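Speaker notes: Small Themes, Big Welcome
Farngate web meetup, December, evening session

Slide 1. Title
Thank everybody for coming out after dark and mention that the coffee is at the back. Thank Otis Achterberg for the projector and for talking me into this, which he did over the course of one very long lunch! Say who I am: I make free site themes, mostly one-pagers, and I've been giving them away long enough to have some opinions.

Slide 2. What Jova is
Jova is a 404 page template. Just the one page, plus a search box, a short list of links and a spot for a drawing. I started it when I noticed I'd spent weeks on a client's front page and left the error page as the plain server default, and then felt bad about it every time I mistyped an address (I mistype a lot).

Slide 3. Who lands there
Show the log from the Rakadent site. In one month, 2342 visits ended on a missing page, and 1093 of those people left right away. Pause here and let them read it. These were folks looking for opening hours, mostly, because the old hours page had been moved and the link on the printed cards hadn't.

Slide 4. The layout
Walk through it slowly. Heading first, in plain words. Search box next, with a real label on it. Then the links, and please keep them few. I had 2 color schemes in the download, a pale one and a dark one, and I still get kind emails about the dark one. The heading font is a nod to the office signs of 1980 or so my mother typed for her church, but skip that story if we're running late.

Slide 5. What Huw changed
Huw Wogan sent me a long and very friendly list of fixes. Keyboard focus was invisible in the dark scheme. The search box jumped when the phone keyboard opened. He fixed both in the style sheet, without any script, and I'd like to put his name on the screen and leave it there a moment.

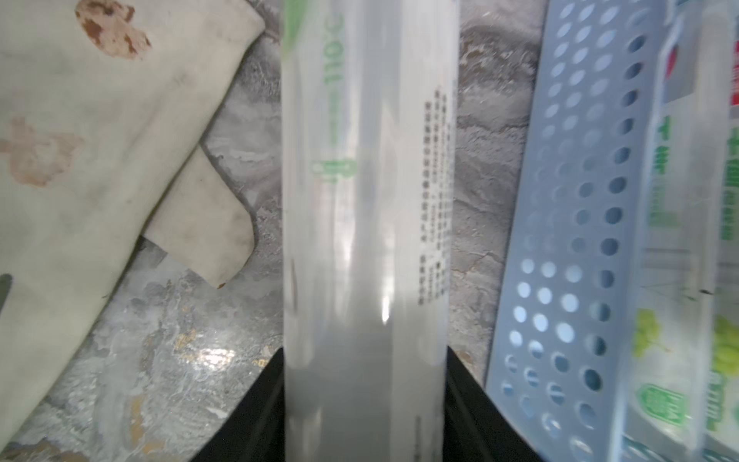
3 min read

Slide 6. Lu
Lu is the little build tool I use to pack the themes. Don't go deep! One command gathers the files, squeezes the style sheet and writes the zip. If somebody asks about templates with parts, say yes, it handles them, and offer to show them afterward on my laptop.

Slide 7. Try it at home
Ask everyone to type a nonsense address on their own site tonight and see what comes up. Give the download link twice, slowly, and leave it on the screen during questions.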